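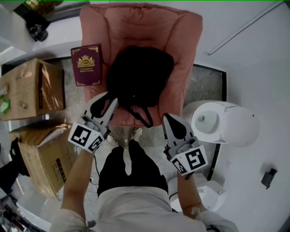 K. Halvorsen
Doctoral researcher, home and consumer studies

4.2 Why color keeps winning over comfort

I went into the listings thinking comfort would come out on top. Ask people what they want from a secondhand armchair and they'll tell you about their backs, their knees, the one they had to give up when they moved. Then you look at what they save to their favorites, and it's color, color, color! We pulled 3000 armchair listings from Fondska, a resale site, between July and 1st August, and 1636 of them had a color word in the title. Only 700 said anything at all about how the chair felt to sit in.

Pink gave me the most trouble. An upholstered armchair like the pink one in Figure 1 could go up as "rose," "blush," "dusty pink" or (my favorite) "salmon, sort of," and our first coding sheet treated those as four separate colors. I ended up folding them into one group, which made the table a lot shorter and me a lot happier. Beige I left alone – sellers there seem to agree with each other, or they just don't care enough to get creative.

We also talked to 40 buyers by phone. Most of them remembered the color of the chair they bought before they remembered the price, and several described the room it was going into without my asking. A few had never sat in the chair before paying for it. I still find that a little wild, but then I bought my own desk chair the same way.

One caution before the next section: sellers pick the title words, so a missing comfort word doesn't mean the chair was a bad one to sit in. Section 4.3 looks at the longer descriptions, where people have room to ramble.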